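Provthorpe Wellbeing Circle newsletter

March 7, 2019

Sleep, or what I've been doing about mine

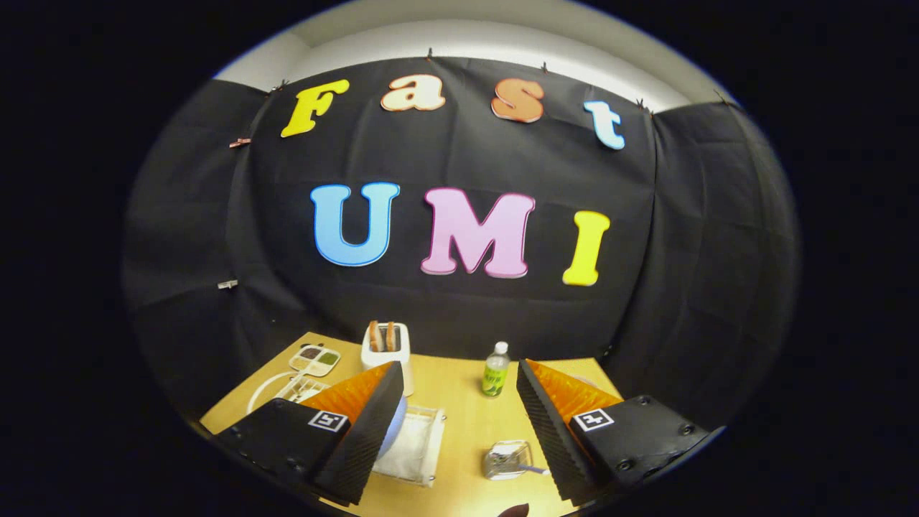
I promised last time that I'd write something about sleep, and then of course I had the worst fortnight of sleep I've had in years, so you're getting this from somebody who has been living the subject (mostly at ten past three in the morning, looking at the ceiling).

Quite a few of you wrote back after the winter issue to say the same thing. You drop off fine, you wake in the small hours, and then your head starts up. Did I reply to the boiler man, what's that noise, why did I say that to my cousin in 1998. I had so many of these emails that I gave up answering them one by one, and I'm sorry if yours is one I missed. Please take this as my reply!

I should say what I always say, that I'm not a doctor. I run a relaxation and meditation group and I've done so for 16 years, and what I can tell you is what I've tried and what people in the group have told me. If you've been sleeping badly for weeks, or you snore and wake up gasping, or you're low in yourself with it, go and see your GP. Herbal things can get in the way of prescribed medicines too, so ask the pharmacist before you take anything new, even if it's only a tea.

Right. The evening.

I used to think of bedtime as the moment I got into bed. These days I start a good deal earlier, soon after the washing up. Big light off, lamps on. I put my phone on the shelf in the hall and leave it there, and I bought a cheap alarm clock so I'd have no excuse for fetching it back. The first few nights I felt quite bereft, I kept patting my pockets. By the second week I'd stopped noticing, and I'd read more of a novel than I had in the whole of last year.

Then I have a warm bath if there's hot water left, or a foot soak if there isn't. I'm very fond of a foot soak. Washing up bowl, warm water, a handful of Epsom salts, old towel underneath, and a few minutes of doing nothing at all. I do it on the edge of the bath with the radio on low. If you have diabetes or any numbness in your feet, check with someone before soaking them, and test the water with your elbow in any case.

For tea I've been going between chamomile and lemon balm. I grow the lemon balm in a pot by the back step (keep it in a pot, I beg you, mine got into the border once and I was pulling it up for three summers). A small bunch of leaves, boiling water, saucer on top while it stands. It tastes a bit like lemon and a bit like lawn. Don't make a huge mug of it, or you'll be up in the night for a different reason altogether.

Several of you asked about Drovulari, the evening blend they've started stocking at the wholefood shop. I've tried it and I like the smell very much, and I can't say it did more for me than the plain chamomile. It's got valerian in, and some people find that heavy the next morning. I was a bit foggy. My neighbour swears by it, so there we are.

Now, the waking up. This is where I've had the most luck, and it's such a simple thing that I nearly didn't write it down. When I wake I don't look at the clock. I've turned it to face the wall. Once I know it's twenty to four I start doing sums, and after the sums I'm wide awake and cross. So I stay where I am and go slowly through the body from the feet up, the way we do in the group at the end of a session. Left foot, let it be heavy. Right foot. Calves, knees, and so on. I hardly ever get past the ribs.

If I do get past the ribs, and all the way up to the top of my head, and I'm still lying there composing letters to the council, I get up. I go and sit in the chair in the back bedroom with a blanket round me and read something dull under the small lamp until my eyes go. Then back to bed. I resisted this for ages, it seemed mad to leave a warm bed in February, but lying there fuming was worse.

I've also begun keeping a notebook on the bedside table. Anything that comes into my head and wants to be dealt with goes in the notebook, in the dark, in terrible handwriting. Half the time I can't read it in the morning. One entry last week just says "hinges".

A word about daytime, as I think we forget it. On days when I've been out early I sleep better that night, and on days when I've sat indoors with the blinds half down I don't. I've been trying for 2,000 steps before breakfast, out along the lane and back by the allotments, whatever the weather is doing. On a good morning it's more like 3,000 if I go round by the church. I had my last coffee of the day at lunch all through last month and I'm sticking with that, grudgingly. Naps I've had to give up altogether, which I minded more than the coffee!

And please don't turn all this into another job. I had a stretch of writing down every hour and giving each night a mark out of ten, and I got so wound up about my marks that I slept less. A poor night is a poor night. You'll be tired, you'll have toast for tea, and you'll very likely sleep the next one.

A few bits and pieces before I go.

The recording of the long body relaxation is back on the website. It had vanished when we changed things over, and thank you to everyone who told me. There are 2 versions now, one with the bell at the end and one without, as the bell was waking people who'd managed to nod off. I should have thought of that.

The group carries on at the usual time in the upstairs room. Bring socks and something to put over you, the heating goes off early. If you find it hard to get down on the floor, say so when you come in and we'll sort you out with a chair and a cushion. You get just as much from it sitting up.

We're hoping to run a quiet day in May, with a slow walk in the morning, soup, and a long rest in the afternoon. Details when I have them. I need to hear back about the room first.

Somebody has left a grey wrap with a fringe on the pegs by the door. It's been there since before Christmas and it's a nice one.

Next time I want to do something on hay fever, as it'll be upon us before we know it, so if you've got a remedy your gran used, send it in. The stranger the better.

Sleep well, all of you.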